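Jondetti Opens Toy and Book Exchange in Stestham

STESTHAM – Jondetti, the family-owned household goods company, will open a free toy and book exchange at its Villanueva Street store this August. Families can bring clean toys and children's books that are no longer used at home, and take others in return.

The exchange follows a trial in the spring, in which 53 families took part. Building blocks, puzzles and picture books were the items most often requested.

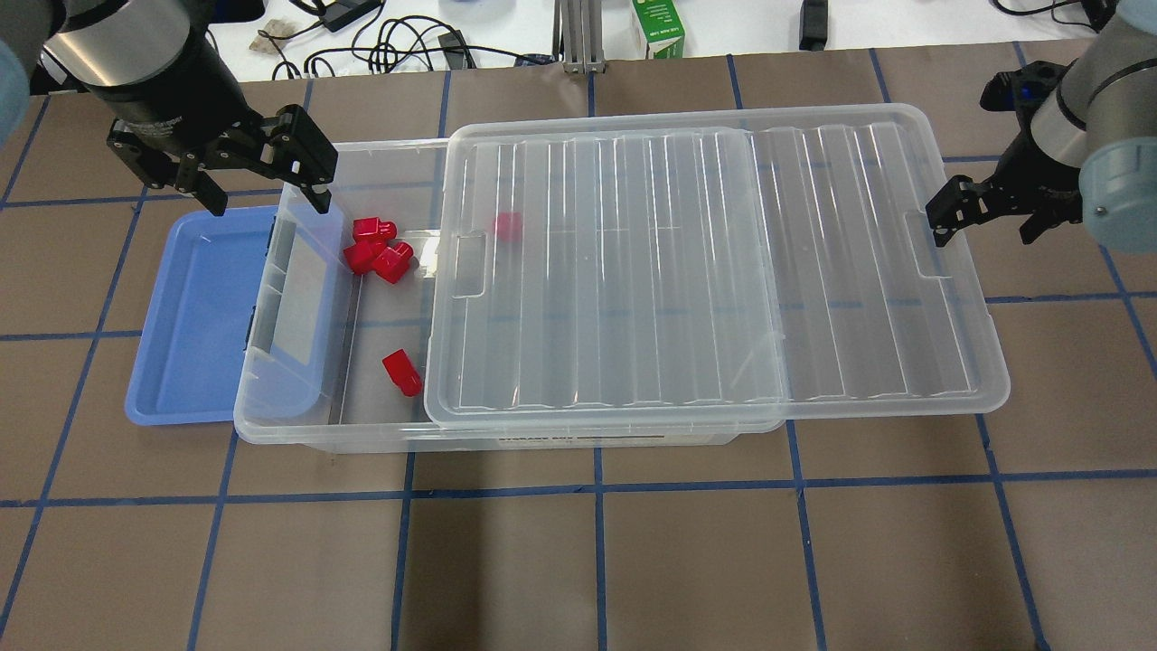

"Many parents told us they have too many toys of one kind and none of another," said Maribel Mosquera, store director. "We have the space and we wanted to use it well."

The exchange will be open every Wednesday from 3 p.m. until the store closes. No purchase is necessary, and there is no membership fee. Each family may take up to nine items per visit. Electrical toys and car seats cannot be accepted.

Local bookseller Brodedo will give 29 new picture books for the opening day – among them several in Spanish and Indonesian. Larasati Raju will read aloud from two of them at 4 p.m. 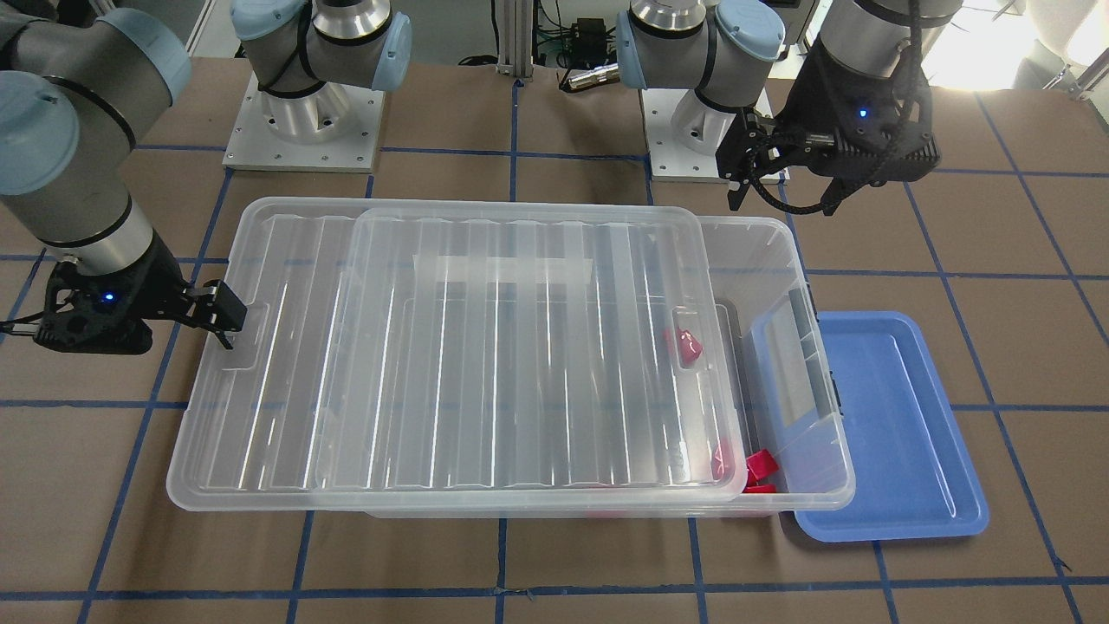

Contact

Percy Huaranga, Press Office, Jondetti
Questions about larger donations can be left at the service desk of the store, to the attention of Wilma Sutherland.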